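# About Idwood

Idwood is an independent day nursery and family centre serving Falville and the villages along the Drindstead road. It is registered for children from six months to school age and is open on weekdays throughout the year, apart from public holidays and the last week of December.

The centre was founded by a small group of parents who shared the hire of the old Lambrechts drapery while their own children were young. When the lease came up for sale, the group formed a charitable company and bought the building outright. Ownership remains with that company. No dividend is paid, and any surplus at the end of the year goes back into staff training and the upkeep of the premises.

## Our premises

The former shop floor is now divided into three playrooms, a kitchen and a quiet room for the youngest children. The upper floor holds the family rooms, where we run advice sessions, the toy library and the evening classes for parents. Furniture on this floor is plain and hard-wearing and is replaced only when it can no longer be repaired. 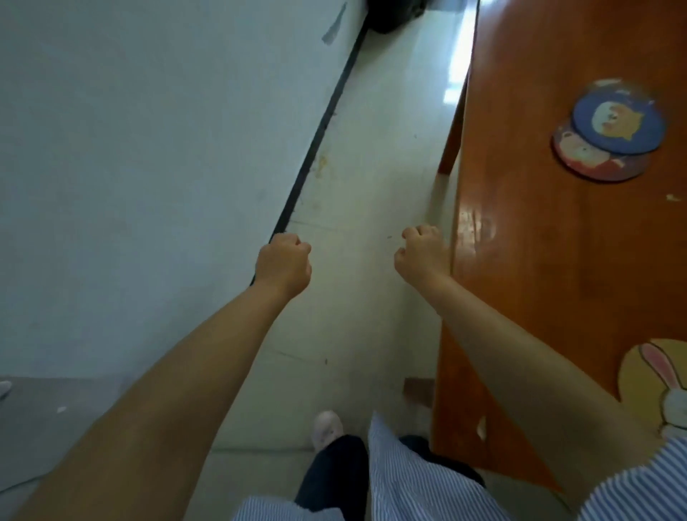 *Between the table and the platform, Idwood.*

The garden lies to the rear and is reached through the cloakroom. It was extended in February of last year, when the neighbouring yard was added, and now includes a covered area for use in poor weather. Access for pushchairs and wheelchairs is by the side gate on Lambrechts Lane.

## Our staff

The centre is led by Jolien Dewulf, who joined as deputy manager and has been head of centre for 11 years. She is supported by a team of 42, including part-time and relief staff. All room leaders hold a recognised childcare qualification, and every member of staff is trained in paediatric first aid.

Each child is assigned a key person on admission. The key person settles the child, keeps the learning record and meets the family once a term. Where a key person leaves or changes rooms, parents are told in writing beforehand.

## The toy library

Membership of the toy library is open to any family in the district, whether or not a child attends the nursery. The collection stands at about 400 items, chosen for children under seven. Loans are for three weeks and may be renewed once.
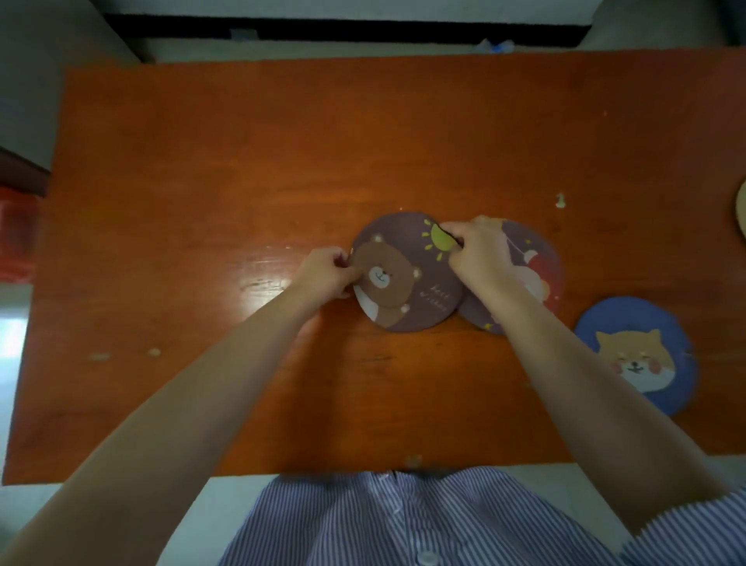 Returned items are checked and cleaned before they go out again. Incomplete games are kept aside for one month in case the missing pieces are found. Families are asked to report breakages when they return an item, and no charge is made for ordinary wear.

## Admissions and fees

Idwood offers places to 200 families across the week. Priority is given to brothers and sisters of children already attending, and then by date of application. A waiting list is kept for the baby room. Visits may be arranged through the office on any weekday morning, and we recommend that both parent and child attend.

Fees are reviewed once a year and are payable monthly in advance. A reduced rate is available to households in receipt of certain benefits. Details are set out in the parents' handbook, copies of which are held at reception.

Page last reviewed: 2025-01-25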